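Restoring mailboxes after a bad migration: speaker notes

Slot is after lunch. Start on time even if people are still coming in. Slides are plain, most of the content is in these notes.

Opening

Say who the talk is for: people who look after mail for a small or mid-size office and have to move it from one server to another. I'm going to talk about the Clotlow move, which went wrong in September and took us 6 days to put right. Ask for hands: who has tested a restore of a single mailbox this year? Wait for it. Don't comment on the number.

Background

Clotlow had 87 mailboxes on an old server in a back office. The plan was to move them to a hosted service over one night. We used Verkura for the export and the hosted service's own import tool at the other end. Full backups were kept by Zakudix, a separate product, on a network drive.

The export finished at 3 a.m. with no errors in the log. The import also finished with no errors. By 9 the calls had started. Folders were there, but many were empty, and calendar entries had moved by several hours.

What went wrong

There were two faults and they need to be kept apart when explaining this.

First fault: the export skipped any folder with a slash in its name. It wrote the folder name and none of the messages. The tool counted that as a success. Show the log line here and leave it up for a bit.

Second fault: the time zone on the old server had been set by hand years ago and never matched the calendar data. The import read it as correct.

Pause for questions. If someone asks about the old server version, say it was out of support and move on, it didn't play a part.
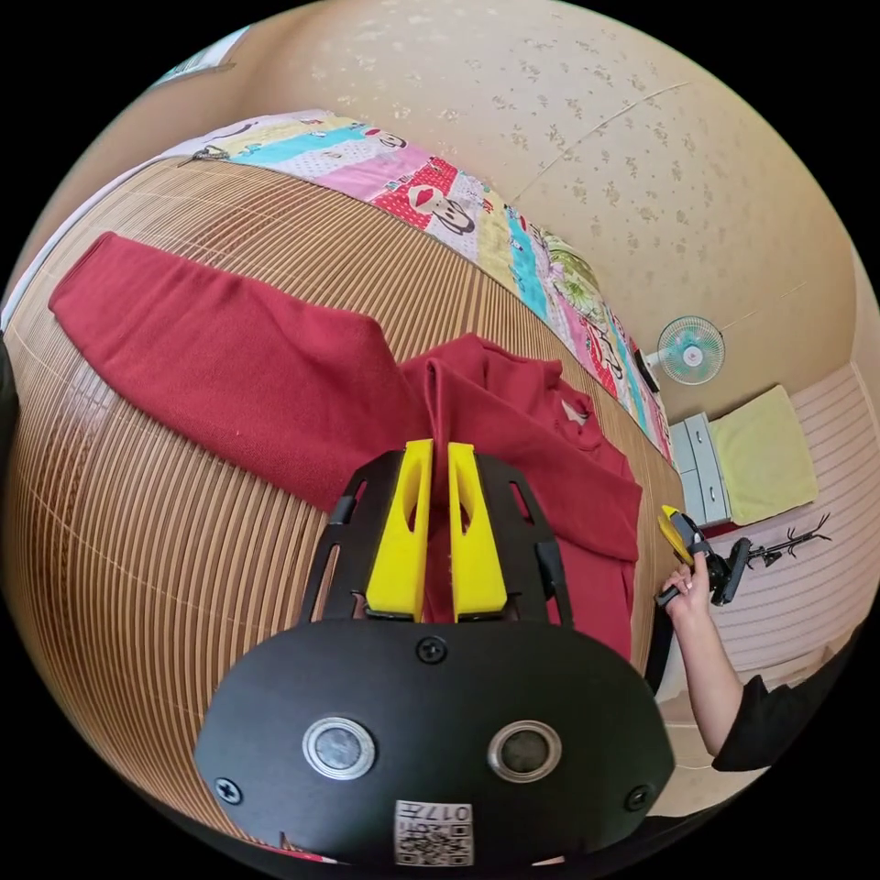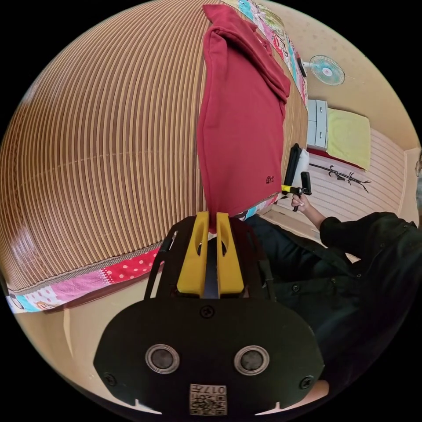
The restore

We went back to the Zakudix backups. The full set was good, but restoring it would have overwritten new mail that had come in since the move. So each mailbox had to be restored to a side location, compared, and merged.

Steps, in the order we did them:

Stop the old server from accepting mail.
Restore to a blank store on a spare machine.
Run a message count per folder on both sides.
Copy over only the folders where the counts differ.
Fix the calendars last, with a script, one office at a time.

Spend the most time on the message count. We wrote ours in an afternoon. It reads the folder list and prints two columns. It found 7 mailboxes with missing mail that had not called us.

Mention that Biwott, the reseller, lent us the spare machine. Without it we would have needed to buy one or wait.

What we do now

Run the count before the move and again after. Keep both printouts.

Move 3 mailboxes first and leave them for a week. Pick ones with deep folders and a busy calendar. A new starter's mailbox will pass every test and tell you very little.

Rename folders with odd characters ahead of time. Tell the owners first, as some of them have rules that depend on the name.

Keep the old server switched on, with mail flow off, until the client signs to say it can go.

If short on time, skip the part on renaming and go straight to the old server.

Questions

Likely ones: cost (the client was not billed for the restore), why not use a different export tool (we have tried one since, and it has its own trouble with shared calendars), and whether the script can be shared. Yes, it can. Put the contact slide up and leave it up until the next speaker needs the laptop.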